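Search this site Go

The Week I Packed for Two Climates
By Indira Chettiar | March

I have never been a good packer. My mother could fit a wedding outfit, a winter coat and a jar of lime pickle into one cabin bag, and I once flew home from a long weekend with only one shoe. So when my friend Sawsan invited me on a trip to Urnholm by way of the coast (beach first, then snow, who plans these things!) I said yes right away and then panicked for the rest of the month.

The panic was mostly about weight. Our little connecting flight allowed 32 pounds, bag included, and my old Wikström suitcase eats up a good chunk of that before you put in so much as a T-shirt. I love that suitcase. It has a wheel that squeals and a lining I've sewn back in twice, and I wasn't about to replace it.

My first mistake was starting with clothes. Start with the little stuff! The bathroom things, the pills, the chargers, all the bits that sneak in at the last minute and push you over. I put everything out on the bed before I let myself open the suitcase, and it's the one habit I've kept. 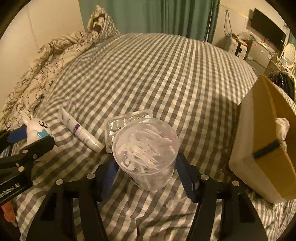
Floss picks in a clear cup, on the gingham sheet.

Sawsan's rule is that if you can buy it at a corner store, it stays home. I only half agree. I've paid silly money for toothpaste on an island before, and I'll never get over it. But shampoo? Leave it. Body lotion? Leave it, unless you're fussy like me, in which case put a bit in a contact lens case and feel very clever.

Clothes were harder. I got down to two sweaters, one pair of jeans, a swimsuit and a linen dress I could wear over leggings in the cold part. Did I look odd in Urnholm? Oh yes. Radu Munteanu, who ran our guesthouse, asked me very politely if I'd lost my luggage. He lent me a huge green parka and I wore it to breakfast, lunch and dinner and would have slept in it if I could.

Boots go on your feet on travel day, even if it's hot. I walked through a beach town in lined snow boots at noon and I'd do it again, because they weigh a ton. Socks are the one thing I refuse to cut. Bring more than you think, and then one more pair.

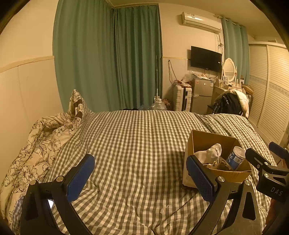 What I'd do differently

I'd skip the second book. I read 402 pages of a family saga on the way out and then never opened the other one, which rode around with me like a brick. I'd bring the good sunglasses for the snow as well as the beach. And I'd leave room for the trip back! I came home with a wool blanket, two mugs and a cheese, and I had to wear the blanket onto the plane like a cape. Sawsan walked ten steps ahead of me the whole way to the gate.

We're talking about Jilliseo next, which is warm from top to bottom, so I may get by with a tote bag. I've already started a pile.

Contact us | Copyright, all rights reserved | Back to top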